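Forums > Kitchen > Tableware > Everyday bowls with a wide rim

Print this page | E-mail this thread

**ridgeline_k**
Looking to replace our cereal bowls. I want a wide rim I can hold without burning my thumb on oatmeal. Trenel has a set of 4 but I have only seen them online. Does anyone use them every day?

**potluck108**
Had Trenel for a year, no complaints except the glaze marks. Spoons leave gray lines that need scrubbing. I switched to a lavender one with a white rim and like it better.
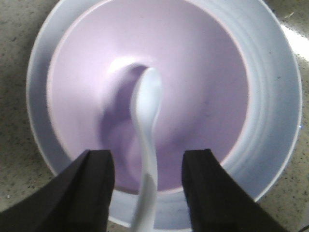

Lavender bowl and white spoon on the counter

The ridges on the rim give you something to grip. I keep a white spoon with it – no gray lines so far.

**Horgan_Hill**
I would skip anything with ridges. Oatmeal dries in the grooves and the dishwasher doesn't get it out. Smooth rim every time.

**potluck108**
Mine are on the rim, not inside. Food hardly gets there.

**Horgan_Hill**
It does if you have kids.

**tansy859**
Agree with Horgan on the ridges, disagree on the dishwasher. Rinse right after eating and it's fine. For gray marks, a paste of baking soda and water works. Leave it 10 minutes, then wipe.

**ridgeline_k**
Thanks. No kids here, so ridges are OK. Does a wide rim stack well? Our shelf is low.

**potluck108**
It stacks, but it takes more room side to side. Measure the shelf first.

**tansy859**
Raltis has a narrower one if the shelf is tight. The rim is too thin for hot food, though.

**ridgeline_k**
Will measure tonight.

10 comments | 4 shares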